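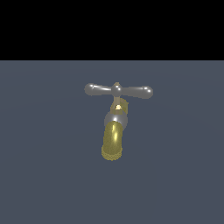 Speaker notes, Plurnstead Neighbors' Evening, 20 May 2026
Talk: Looking After an Old House Without Losing Your Mind
Barbara Olszewski

Wait for the chairs to stop scraping. Say hello. Thank the folks who came over from Stallisden, it's a long drive and the bridge is still down to one lane.

Start with the house. I bought it in December, in the sleet, and I fell for it before I had my coat off (my sister has never let me forget this). I'd looked at the stairs and the big front windows and I hadn't looked at a single pipe. Let people laugh here, most of them did the same thing.

First main point: live in it before you change it. I know how hard this is! You get the keys and you want to pull everything up by Saturday lunch. But a house will tell you a great deal if you give it a year. I was all set to knock out the little wall by the back door, and then the wind came down off the hill and I understood what the little wall was for.

Tell the Brurnach Street story, the short version. Floor sanded, beautiful, everyone invited over, and then the plumber had to take up half of it. Pause. The order you do things in matters more than how well you do them. Roof and gutters, then water, then wires, then walls, and the pretty things at the end.

Second main point: the notebook. Hold it up. Mine is falling apart, and I wouldn't trade it for anything in the house. Every repair goes in, with the name of whoever did it and what they charged and what paint I used, because I promise you that you will not remember the paint. Read out the page on the hall radiator, down to the part about the towel.

Ask who in the room knows where their main water shutoff is. Be kind about it. It took me 2 years to find mine, behind a shelf of jam.

Slow down for the next bit, I always rush it. Money. Put a little by every month, even a silly amount. I began with 15 dollars in an envelope. Some people like a spreadsheet and that's lovely too, but the envelope got me through the chimney.

Third main point: keep what can be kept. Old doors, old hinges, old glass with the ripples in it. Soak the hinges overnight before you give up on them. Mention the Bakhtiari salvage yard, and that you need to go early and bring a tape measure and gloves, and a thermos if it's cold, they do like to talk over there and so do I.

If I'm running over, skip the wallpaper and go straight to damp. Open the windows, check the gutters, move the wardrobe off the outside wall.

Questions, 10 minutes. Someone will ask about woodworm. Handout is on the back page, phone list at the bottom. Remind them the coffee is in the side room and the cups need to go back in the blue crate.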